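Skemomville workshop, bench notebook
Sat 12 February

Scallions, continued. Last time we got as far as agreeing that "chopped" is not a size. Paavo Hyvönen cuts his for soup and I cut mine for looking at, and the two do not belong in one bag. I have given in and we are cutting for soup.

Stalks bought yesterday from Rojanasak, rubber bands off, outer skins peeled where they had gone slimy. Rinsed, shaken, left in the colander for 17 minutes. I know it was 17 because I set the timer for 15 and then went looking for the knife.

Holding: fingertips on top of the stalks, close to the blade, only a few stalks at a time. More than that and they roll, and the pieces come out joined together at the skin like paper dolls. Cut pieces stay on the left of the board until the heap gets annoying, then into the bag. 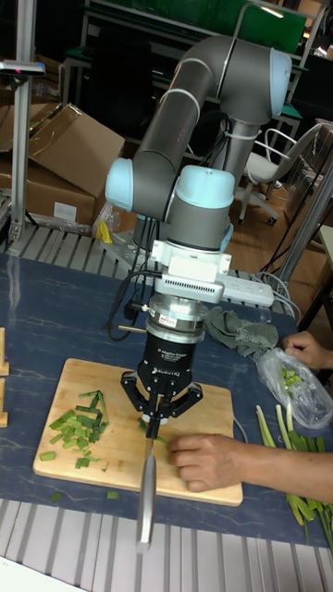

Small bunch under the knife, heap on the left, bag held open on the right. Strays on the table.

The strays are a known problem. Scallion rings are the right shape to leave a board and the wrong shape to pick up. Last August I found one in the stapler.

Bags: the clear Tundel ones again. They will not stand up by themselves, whatever the box says, so one hand is lost to holding the mouth open. Tried folding the top over into a cuff at home and that helped a bit. Ask Grunder if they still do the ones with a flat bottom – the old order number was 2063, if anyone there remembers what it meant.

Cloth: gray-green one, out on the table. It smells of onion, and by Monday so will the drawer.

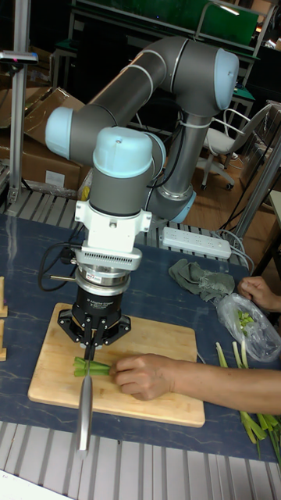
Bundle on the board, long stalks waiting at lower right. Cloth and bag up by the hand.

Pale ends: Paavo wants them in with the green. I say separate bag, as they take longer in the pan. We left this where we left it in August, with both of us being polite.

For the freezer: press the air out flat, label before filling (marker will not take on a damp bag, see 4 pages back), lay on the metal tray overnight. Break up the lump in the morning before it gets ideas.

To buy: marker, bags, a second colander. Onion smell on hands still there after 21 seconds of soap. Lemon next time.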